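Nyaga Tabletop Set, student collection
README for the spring release

Contents
1. Scope
2. Files
3. Hardware and room
4. Task
5. Known problems
6. Splits
7. Contacts

1. Scope

Nyaga is the tabletop manipulation set recorded by the Clasato student robotics club as its term project. Everything in it was recorded with hand-held grippers worked by club members. The set is meant for coursework on imitation learning and for the club's own entry in the Fliser student challenge. It is too small to train a general policy and should not be used as a benchmark.

The April release replaces the winter one. Episode numbers have changed, so old split files will not load.

2. Files

Each episode is one folder. Inside are the wide-angle video from each gripper, the head video, a pose track for each gripper and a plain text note by the operator. Poses are in meters, in the table frame, with z up. Time stamps are in milliseconds from the start of the episode. The head video runs on its own clock and must be shifted by the offset stored in sync.txt before it is lined up with anything else.

Finger opening is stored as a value from 0 (closed) to 1 (open). It is not a force reading.

3. Hardware and room

The grippers are the club's Sulon build, revision 2. Recording took place in the large hall with the glass doors. The wide lens on the gripper takes in much of the hall along with the work area, and anyone training on these views should expect a busy background that changes between episodes.
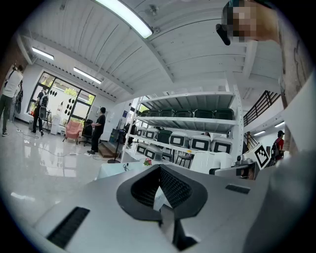
Gripper view. Face pixelated.

Faces are pixelated before export. The filter is run on all video streams and then checked by hand. If you find a frame that was missed, send the episode number to Mbali Dlamini and delete your copy of that folder.

The tablecloth was kept on for all episodes. Its folds shift, so do not rely on them for registration.

4. Task

The kettle task has 21 variants, which differ in where the kettle and its base start and in which hand moves first. The operator has one gripper in each hand and stands at the near side of the table. The goal is the same in every variant: kettle seated on the base, handle free, both grippers clear. Episodes end on a spoken cue, and the last second is often idle.

Other small items may be left on the table as distractors. They are not labeled, and their positions are not tracked.

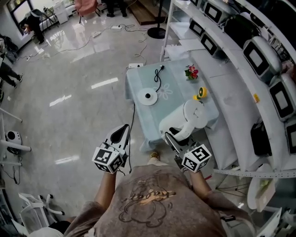

Operators were asked to keep both marker cubes in sight of the head camera where they could. When a cube is hidden, the pose is filled in from the last good reading and the flag column is set to 1. Drop flagged rows if you need clean tracks. Gaps are most common during the final placement - the wrists turn inward and one cube tends to cover the other.

5. Known problems

- 18 episodes have no left pose track. The folders are kept for their video.
- Cable drag shows up as a small steady pull in some right-hand tracks. No correction was applied.
- Bright reflections on the floor upset the default exposure setting in the loader. Use the fixed setting in config.
- Operator notes are in English or French and were not edited.
- Episode 1968 is a calibration run saved under the wrong name. Skip it.

6. Splits

Train and test are split by operator, so no test operator appears in train. Please keep it this way when you report numbers to the club. A random split gives much better scores and they mean very little.

7. Contacts

Recording and task design: Perrine Tanguy, Thư Quách
Pose tracking and export: Panagiotis Kadrić
Privacy checks and removals: Mbali Dlamini
Loader code: Chantelle Shezi

Bug reports go in the tracker, with the episode number in the title.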